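Wikov two-part dish rack: two months of washing up

24 September 2019

37 comments | 744 shares

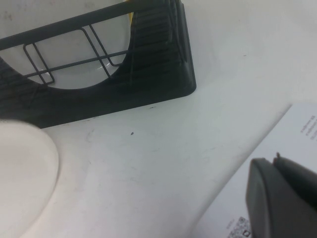 Anitha Rodrigues wrote to me after the August round-up to say that she had given up on dish racks altogether and dries everything on a folded towel, which goes in the wash each night. Her point was that every rack she had owned ended up dirtier than the plates in it. She asked whether any rack was worth the space it takes up, and I said I would try to answer that properly in the next full review.

So this is partly a review of the Wikov and partly a reply to Anitha. I have used the Wikov every day for two months in a kitchen with no dishwasher. Two adults eat breakfast and dinner at home, and there is usually a batch of cooking at the weekend that leaves a pile of pans. Before this I had the Chambi folding rack for three years, and I borrowed a Jirnuna from Anil Suvarna for a fortnight so that I had something else to compare it with.

Setting up

The Wikov is a plastic body with a metal wire frame that fits onto it. There are no tools and no screws. The frame pushes into four sockets and the first time it needed more force than I liked. It has loosened a little since and now comes off easily for cleaning. The instructions are one sheet of drawings and the third drawing shows the frame the wrong way round. If yours rocks when you press on it, turn it and try again.

Drainage

The floor of the rack slopes to a short spout at one end. With the spout over the sink edge, nearly all of the water goes where it should. My worktop is slightly out of level and at first a shallow puddle stayed in the far corner overnight. I put a folded piece of card under one foot, then a proper rubber pad, and that fixed it. The Chambi had no slope at all and had to be tipped out by hand every morning, so I count this as a real improvement.

To get some idea of how well it drains I poured 800 ml of water slowly over the empty rack and caught what came out of the spout in a measuring jug. I got 744 ml back. The rest stayed on the wire and in the grooves. I did not repeat the test with the other two.

Plates, bowls and everything else

Dinner plates stand well and do not lean into each other, so the air gets between them. Side plates are fine too. Deep bowls are less good. They take up the room of two plates and the widest ones I have, old pasta bowls with a heavy rim, will not stand up at all and have to go face down on top of other things. If your household eats mostly from bowls, I would look elsewhere.

Mugs go wherever there is room. Wine glasses I still dry by hand. A large saucepan fits if you wash it last and rest it over the plates, although the whole rack then feels top heavy. Chopping boards stand up without trouble. Anil's Jirnuna is much better for pans, having a flat open base, but it is also a good deal wider and it covered the only bit of worktop I use for chopping.

Cutlery is the weak point. The pot supplied is shallow and long-handled spoons tip out of it. I stopped using it in the first week and stand the cutlery in an old jam jar with a bit of kitchen paper in the bottom.

Cleaning

This is the part Anitha asked about. The narrow grooves are where the trouble starts. After around 2 weeks without proper attention there was a faint slimy film at the bottom of them, and a sponge does not reach it. A bottle brush does, and so does an old toothbrush. I now take the frame off once a week, soak the body in hot water with a spoonful of soda crystals, brush the grooves and rinse. It takes less than ten minutes. We have hard water and limescale shows up quickly on dark plastic, so I wipe it with white vinegar every other week as well.

There is no rust on the wire so far. The Chambi had rust at the joints within its first year, so I will check again in the spring and add a note to this page.

Noise and stability

The feet grip well on laminate and on a steel draining board. On a wet surface it can be pushed along with one finger. Plates make a fair clatter going in – worth knowing if your kitchen shares a wall with somebody's bedroom.

Should you buy it?

If you wash up by hand every day and mostly use flat plates, yes. It drains properly, it comes apart and it has kept its shape. If you cook with a lot of big pans, get the Jirnuna and find the space for it. If you only wash a few things at a time, Anitha's towel costs nothing and I cannot say the plates come out any worse.

Next up is the Fivedetti washing-up bowl, which Leilani Lyons has been testing for me – her notes on the plug are not kind.

37 comments | 744 shares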